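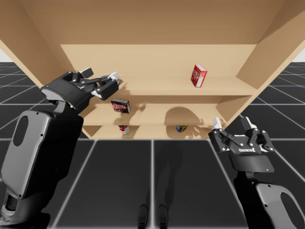
Cena de estante em simulação: dois braços, três níveis, garra esquerda na prateleira superior.

Sobre a Hilham

A Hilham desenvolve e licencia ambientes de simulação para manipulação robótica em prateleiras. O produto principal chama-se Erine e é fornecido como pacote de cenas, modelos de objetos e ferramentas de avaliação, destinado a equipas que precisam de testar políticas de controlo antes de as passar para o equipamento físico.

A empresa foi fundada por Parviz Mohammadi, engenheiro mecânico, e Torquil Imrie, responsável pelo motor de cenas. Os primeiros trabalhos foram feitos por encomenda para a Sundon, integradora de células de picking, que pretendia comparar garras sem parar a linha. O código dessa encomenda foi reescrito e deu origem à primeira versão do Erine, publicada em janeiro.

O que fornecemos

O pacote base inclui 182 cenas parametrizáveis. Cada cena define um móvel, um conjunto de objetos e uma configuração de robô. Na configuração de dois braços, estes ficam montados um de cada lado do móvel e são comandados em separado ou em conjunto. As garras são modeladas com as articulações completas, incluindo os elos e as pontas dos dedos, e não como pinças simplificadas de um grau de liberdade.

Os objetos são embalagens de uso corrente: caixas, latas, pacotes pequenos, peças arredondadas. A posição e a orientação iniciais são sorteadas dentro de limites que o utilizador define. Uma caixa pode aparecer rodada ou com o rótulo invertido, e um objeto do nível inferior pode ficar parcialmente tapado pela prateleira de cima. São casos frequentes em armazém e convém que o sistema de perceção os encontre cedo.

A iluminação também é configurável. As sombras dos braços e das garras são projetadas sobre as prateleiras, o que altera o contraste dos rótulos e afeta os detetores treinados apenas com imagens uniformes. A licença permite fixar a luz para ensaios comparativos ou variá-la em cada episódio.

Serviço de avaliação

Os clientes que não pretendem instalar o Erine podem enviar-nos a política de controlo e receber um relatório. O ensaio normalizado consiste em 900 episódios, com um limite de 200 passos de decisão por episódio. O relatório indica a taxa de sucesso por nível de prateleira, as colisões com o móvel, as colisões entre braços e as quedas de objetos. Os registos em bruto são entregues com o relatório.

A avaliação reduzida, de 50 episódios, serve para verificar a compatibilidade das interfaces. Não recomendamos o seu uso para comparar políticas — a amostra é pequena e a dispersão entre sementes é elevada.

Limitações

O Erine trata os objetos como corpos rígidos. Sacos, filmes plásticos e embalagens deformáveis não são suportados na versão atual. O atrito entre os dedos e o objeto é um parâmetro por material e deve ser ajustado pelo cliente com medições próprias quando o resultado se destina a um equipamento concreto.

Equipa e colaborações

Parviz Mohammadi dirige a modelação de garras e a relação com os integradores. Torquil Imrie coordena o motor de cenas, a geração de objetos e o serviço de avaliação. A validação em bancada é feita com o laboratório Yüksel, que repete uma parte dos ensaios em equipamento físico e nos devolve os desvios medidos. As correções resultantes entram na versão seguinte do pacote e ficam descritas nas notas de publicação.

Licenciamento

O Erine é licenciado por posto ou por servidor, com um ano de atualizações. As instituições de ensino têm uma modalidade própria, sem acesso ao serviço de avaliação. Os pedidos de cenas à medida devem incluir as cotas do móvel, a lista de objetos e o modelo do robô e da garra — os ficheiros CAD são aceites em formato STEP.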